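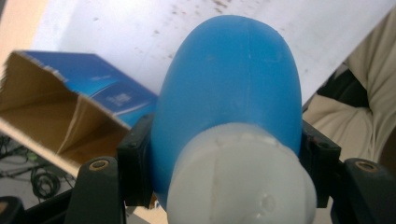 # The Case for Shorter Trailers

*Opinion. August 2024*

The Plila Film Society has shown previews before its main features for as long as it has had a projector. This season the programming board received more letters on that practice than on any title in the schedule. Most of the letters made the same complaint: the trailers are too long, and they give away too much. I share that view, and I believe that exhibitors have more power to act on it than they have been willing to use.

Consider the preview for *Kokard*, the thriller by Anselmo Quispe that we presented in the spring. The film depends on a single uncertainty. For most of its length the audience does not know whether the night clerk at the hotel has met the missing guest before. The trailer settles the matter in its second minute, with a shot taken from the final reel. Members who had seen it told us that they spent the screening waiting for that shot to arrive.

Distributors defend this approach with some confidence. Jairo Agudelo, who handles regional bookings for Prenitz, put the argument to me plainly in a letter. "People want to know what they are paying for," he wrote. "A trailer that holds back looks like a film with nothing in it." The point deserves a fair hearing. A ticket, a meal and a sitter make for an expensive evening, and a family is entitled to some assurance before it commits to one.

Assurance about tone, subject and cast can be given in very little time, however. Flor Espinoza's *Paucar* was sold last year with a preview of 70 seconds that contained one conversation, a stretch of mountain road and the title. It drew 1484 admissions across our two screens, the best result we have recorded for a subtitled drama. I do not claim that the trailer alone was responsible. The reviews were strong and the weather was poor. It did the film no harm, and it left the story for the people who came to see it.

There is also the question of accumulation. A patron who arrives on time at a commercial theater may sit through seven previews before the feature begins. Each is cut to the same pattern, with a quiet opening, a slowed version of a familiar song and a rapid closing montage. By the last of them very little is retained. When the society surveyed its members, roughly 500 replied, and few could name more than two of the films advertised at their most recent visit.

Aravind Kandasamy, who edited trailers for 11 years before turning to features, has told our members that editors seldom choose the revealing shot themselves. It is requested after test screenings, where viewers are asked whether they understood the plot. A preview that has been tested for comprehension will tend to become a summary.

My proposal is modest. Independent exhibitors should ask distributors for a short version of every trailer, free of any material from the last third of the film, and should give that version preference on their screens. Jihad Mansour has already adopted such a rule at his theater, and reports that two distributors supplied alternate cuts on request. Our own board will consider the same measure in November. I intend to vote for it, and I would encourage members who hold an opinion in either direction to write before then.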